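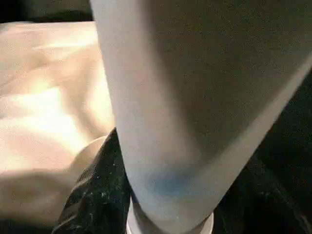 Morfudd Ellis asked whether a tube should be thrown away once nothing more comes out when it is squeezed. The Algate Household Office receives this question often, and our guidance follows in this thread.

1/ A tube that seems finished usually is not. Product collects near the shoulder and behind the cap. Please store tubes cap-end down for one night before deciding.

2/ Frosted tubes are easier to judge than solid-colored ones. Hold the tube near a window and look toward the narrow end. A darker or tinted area may be remaining product – or a colored part of the tube itself, so press gently to check.

3/ Residents taking part in the bathroom shelf program are asked to sort tubes in the following order: in use, unopened, past date. Lids should be closed and wiped before anything goes back on the shelf.

4/ Please sort over a sheet or an old towel. Lotion and toothpaste leave marks on wood, and small caps roll.

5/ We received 672 shelf reports last year. Duplicate tubes of the same product were the most common entry. Nia Griffiths has updated the report form, and there is now a separate line for duplicates.

6/ Cristian Mamani asks about cutting tubes open. This is acceptable for hand cream and similar products. Use household scissors, move the contents to a clean jar with a lid, and finish the jar within 15 days. Do not cut open tubes of medicine.

7/ Empty tubes may be brought to the Korkance Street drop-off point. Caps go in the smaller bin. Tubes that still hold product cannot be accepted there and should be kept closed until used up.

8/ The next open sorting session will be held on Saturday, March 8, 2025, in the Edwards Room. There are 40 places. Registration is free, and jars with lids will be available at the door.

9/ The April thread will cover pump bottles and refills. Questions may be left as replies to this post.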